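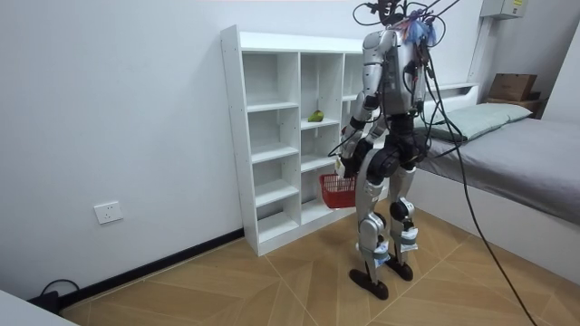 A humanoid robot facing the white cubby shelves.

Progress report to the Riltesum Fund
Recycled filament project, Lernwood
April 8, 2026

Dear friends at Riltesum,

First of all, thank you for your patience. I know this report was meant to reach you before the end of winter, and I kept putting it off because I wanted to tell you that the extruder was running properly. I can now tell you that it is, with one or two reservations that I'll come to.

You'll remember that the grant was for turning our scrap plastic back into filament that people in Lernwood can print with again. Anyone who has ever owned a 3D printer knows how the scrap builds up – supports, brims, the first half of a vase that came loose from the bed at two in the morning. We have been collecting all of it, and people have been wonderfully generous with their failures. So far we have taken in 259 kilograms, most of it PLA, and we have ground and dried 94 kilograms of that. The rest is sorted by material and waiting its turn.

The sorting has taken far more time than I allowed for in the original plan. PLA and PETG look very much alike once they're in pieces, and a small amount of one in a batch of the other gives you a filament that snaps in the feed tube. In the fall we lost an entire batch that way and had to clean out the barrel by hand, a job I wouldn't wish on anyone. We now ask for scrap in labeled bags, and anything that comes in without a label goes in a separate bin until we have time to test it. Some people grumbled at first, but the labels are getting better every month.

Now to the extruder. The Dromard arrived later than promised and with the wrong nozzle, and I spent a good deal of time on the phone about it. The replacement nozzle came without charge, I'm glad to say. Our first spools were uneven, swinging thick and thin every few feet, and for a long while we blamed the heater. The real trouble was the puller, which was slipping on its shaft. With that fixed, and with a longer cooling path and a second fan, the diameter is holding well enough for everyday printing. I would not use our filament yet for anything with tight tolerances, and we say so on the label of every spool.

Color is a happy accident so far. If you mix everyone's scrap you get a sort of brownish gray (my nephew calls it pond), and it prints beautifully for planters, hooks and jigs. We have also kept the whites and blacks apart, and those spools go fast.

On the money side, we have spent $831 on spare parts and consumables, slightly under what we had set aside. Smits, who supply our drying bags and empty spools, gave us a better price once we agreed to order by the carton. The one line I'm worried about is electricity. The dryer runs overnight, and the winter bills were higher than I guessed. I would like to move a little money from the printing of the handbook to cover this, if you're agreeable. The handbook can go out as a file to begin with, and I suspect most people would prefer it that way.

We had hoped to hand out 100 spools by this point and have not managed it. With the extruder behaving itself I believe we can get there during May, provided the grinder blades last. They are due for sharpening and I have a quote coming.

The next thing I'd like to try is blending in a portion of new pellets, to see how much it helps with brittleness. We have a few test bars printed already and will send you the results, good or bad, along with a spool for your office if you have a printer to put it on.

Please call me if anything in the figures is unclear, and do let me know about the electricity when you get a chance.

With warm thanks,
Carmela Goicoechea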